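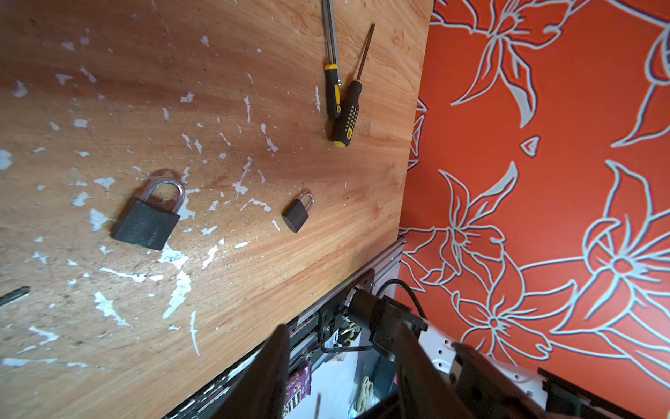 Two padlocks, one large and one small, on a worn wooden tabletop.

Lustero serial logger

Hi! I wrote this so I could stop babysitting a terminal window every time one of my boards misbehaved overnight. Lustero reads whatever comes in over the serial port, puts a timestamp on each line and saves it to a plain text file. It runs on any small Linux board with a spare UART (mine is an old one I named Gorel, and the second one is called Evetti).

Getting started

Copy the lustero folder to your home directory, open settings.txt and set your port and baud rate. Then run:

./lustero start

If you get "permission denied" on the port, add yourself to the dialout group and log in again. I forget this one every single time.

Settings you may want to change

flush_lines: how many lines to hold before writing to the card. The default is 200.
retry_wait: seconds to wait before reopening a lost port. The default is 2.
keep_blank: yes or no. I leave it at no.

Sample log

The samples folder has one log from Gorel with 1,412 lines, and a trimmed copy with 1,078 after the blank ones were dropped. Handy if you want to try the search script without wiring anything up!

Known problems

Unplugging a USB adapter while it's writing can leave half a line at the end of the file — the search script skips it. Log rotation is still pretty rough, and I rewrote it in October without testing it on Evetti.

Thanks to Solange Barros for the retry code. Patches are welcome, just keep them small please.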